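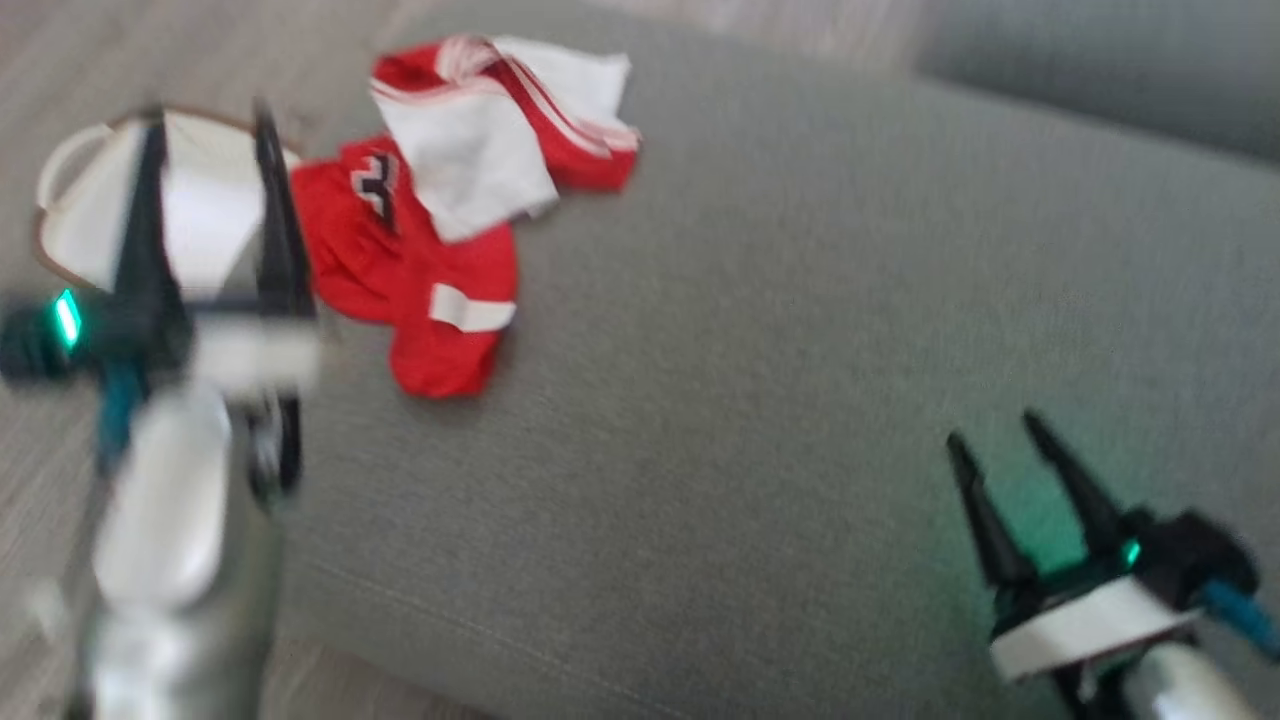
Wie oft soll man ein Trikot waschen, das man jede Woche anhat?

Nach jedem Spiel, und zwar möglichst noch am selben Abend, auf links gedreht und bei 30 Grad. Alles andere rächt sich spätestens in der Rückrunde.

Liebe Leserinnen und Leser, liebe Eltern und alle, die den Rundbrief vom Küchentisch der Großeltern mitnehmen (ja, wir wissen, dass das vorkommt, und freuen uns darüber!), mit dieser Frage geht es seit der Umfrage im April fast täglich bei uns im Postfach los. Wir hatten gefragt, was Euch im Haushalt am meisten Mühe macht, und fest mit Backöfen gerechnet, vielleicht noch mit Fenstern. Gekommen sind Sportsachen. Trikots, kurze Hosen, Stutzen, Mützen, und immer wieder das Sofa, auf dem das alles landet, wenn die Kinder zur Tür hereinkommen. Also widmen wir diese Ausgabe dem roten Shirt auf dem grauen Polster, und wer selbst keine Sportler in der Familie hat, darf gern zu den Terminen am Ende springen.

Gunther Janssen hat 15 Jahre lang die Trikots vom TuS Protville gewaschen, erst die der Bambini, später die der ganzen Jugend, und als wir ihn neulich zum Kaffee da hatten, war er kaum noch zu bremsen. Vieles von dem, was jetzt kommt, stammt von ihm. Bei der Temperatur hat er sich allerdings mit Aslı Demirtaş aus der Nähstube ein bisschen in die Wolle bekommen. Sie wäscht auch Sportsachen bei 40 Grad, er auf keinen Fall, jedenfalls nicht, wenn etwas aufgedruckt ist. Geeinigt haben sich die beiden auf das Etikett im Kragen. Wenn da 40 steht, dann eben 40, und wenn das Etikett längst herausgeschnitten wurde, weil es kratzt, bleibt es bei 30.

Das Sortieren fängt auf dem Sofa an

Gunther legt alles nebeneinander aus, bevor überhaupt etwas in den Korb wandert. Das Sofa ist dafür gar kein schlechter Platz, man hat die Sachen auf halber Höhe und muss sich nicht bücken. Ein altes Laken drunter, fertig. Dann wird in die Taschen gegriffen (Kaugummi, Pflaster, einmal eine halbe Brezel) und jedes Teil auf links gedreht. Bei gestreiften Shorts und Shirts lohnt sich ein zweiter Blick auf die hellen Flächen, Grasflecken sitzen ja gern dort, wo man sie am wenigsten brauchen kann. Die reibt man mit Gallseife ein und lässt sie 15 Minuten in Ruhe. Länger hilft nach Gunthers Erfahrung auch nicht mehr.

Rot und Weiß in einem Teil

Die häufigste Sorge in Euren Zuschriften! Ein rotes Trikot mit weißem Streifen oder eine rot-weiß gestreifte Hose kann man schließlich schlecht nach Farben trennen. Aslı rät, neue Sachen dieser Art die ersten drei Male für sich zu waschen, kalt und mit Colorwaschmittel, und sie danach sofort aus der Trommel zu holen. Das Liegenlassen ist nämlich der eigentliche Übeltäter, sagt sie – wenn nasses Rot eine Nacht lang auf nassem Weiß liegt, gibt es rosa Ränder, da kann das Waschmittel noch so teuer gewesen sein. Ein Farbfangtuch legt sie trotzdem immer dazu, schon aus Gewohnheit. Und wenn doch einmal etwas abgefärbt hat, bitte nicht trocknen, gleich noch einmal waschen. Solange der Stoff feucht ist, stehen die Chancen gut.

Zahlen und Schriftzüge

Aufgedruckte Nummern mögen drei Dinge nicht, nämlich Hitze, Weichspüler und das Bügeleisen. Der Trockner gehört zur Hitze dazu, auch im Schonprogramm, da waren sich unsere beiden ausnahmsweise sofort einig. Wer unbedingt bügeln möchte, tut das von innen, mit einem Geschirrtuch dazwischen und auf der kleinsten Stufe. Löst sich schon eine Ecke, kann Aslı sie in der Nähstube meistens wieder anpressen, solange der Rest noch hält. Ist eine ganze Ziffer ab, wird es schwieriger. Für die Mannschaft von Semeniuk hat sie im Winter 11 Rückennummern neu aufgebracht und danach, wie sie uns schrieb, erst einmal eine Woche lang kein Bügeleisen mehr sehen wollen.

Mützen und Kappen

Stoffmützen gehören zu den Dingen, die erstaunlich selten gewaschen werden. Weiche Modelle ohne Verstärkung dürfen im Wäschenetz mit in die Maschine. Alles mit festem Schirm wäscht man besser von Hand, in lauwarmem Wasser mit einem Spritzer Shampoo, und zieht es danach zum Trocknen über eine umgedrehte Schüssel. So behält es seine Form und man hat nebenbei einen Anlass, die große Salatschüssel aus dem Schrank zu holen. Bei farbigen Rändern an heller Baumwolle gilt dasselbe wie oben bei Rot und Weiß, also zügig trocknen und nichts liegen lassen.

Und das Polster?

Graue Bezugsstoffe verzeihen viel, aber Schweiß und Staub ziehen auch dort mit der Zeit ein. Einmal in der Woche absaugen, mit der Polsterdüse und immer in Richtung der Webung, reicht im Alltag völlig aus. Frische Flecken werden getupft, nie gerieben, am besten mit einem weißen Lappen, damit man sieht, was herauskommt. Eine Leserin aus Grarkel schwört auf Natron, das sie abends aufstreut und morgens wieder absaugt. Wir haben es in der Redaktion an einem alten Sessel probiert und waren angetan, würden aber doch empfehlen, zuerst an einer verdeckten Stelle anzufangen.

Zusammenlegen

Trikots faltet Gunther mit der Nummer nach außen und ohne Knick durch den Druck, die Ärmel nach hinten, das untere Drittel hoch. Die Hose kommt obenauf, die Stutzen werden hineingesteckt, und so hat jedes Kind am Spieltag ein Päckchen, das man nur noch in die Tasche schieben muss. Es klingt nach viel Aufwand für eine Familie, aber wer es zweimal gemacht hat, möchte samstags früh um halb acht nicht mehr darauf verzichten.

Termine und Hinweise

Die Nähstube im Haus Tevingate hat jeden Freitag von 15 bis 18 Uhr geöffnet. Aslı nimmt dort auch lose Nummern, aufgegangene Säume und ausgeleierte Gummibünde an, bringt die Sachen bitte gewaschen mit. Ein neuer Hosengummi kostet 2 Euro, das Anpressen geht auf Spendenbasis.

Die Trikottauschkiste steht ab sofort im Flur neben der Garderobe. Gesucht werden vor allem Größen zwischen 128 und 152, gern auch einzelne Stutzen.

Für die neue Waschmaschine im Vereinsheim sind bisher 888 Euro zusammengekommen. Herzlichen Dank dafür! Es fehlen noch 70 Euro, die Spendendose steht am Kuchentisch.

Fragen zum Thema Flecken beantwortet Gunther in der nächsten Ausgabe. Zettel bitte in den Briefkasten am Seiteneingang.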